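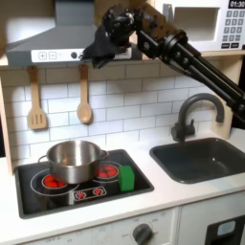

The plus and minus buttons on the toy kitchen's hood

So who else stayed in for the telly on Wednesday? I had grand plans to go out, but then I saw the line-up for Trodden and that was me on the sofa with a blanket and a bowl of crisps by half 8.

If you haven't caught it yet, it's the new chat show Elis Meredith is fronting, and I love it! He lets people finish their stories (a rare thing these days) and he laughs like a drain at his own questions. This week he had the two leads from Lennox on, and they spent most of it bickering over who'd fluffed more lines in series 5. She reckoned him, he reckoned her, and then the clips came out and it was clearly both of them.

The music was Drotach, who I'd never heard of. Fiddle, drums, a lot of hair. I wasn't sure for the first minute and then I was stamping along and the cat left the room. They're playing Liston in May, in a hall that only holds 500, so I've set an alarm for when the tickets go on sale and my sister is under strict orders to do the same.

My one moan is the quiz bit at the end. It drags, the buzzers are far too loud and I'd much rather have another song. Still, I was wide awake at 11 and watching the Lennox clips all over again on my phone.

Next week's guests haven't been announced yet. I'm hoping for a comedian, or that woman who does the voices on the radio. Let me know in the comments if you've heard anything!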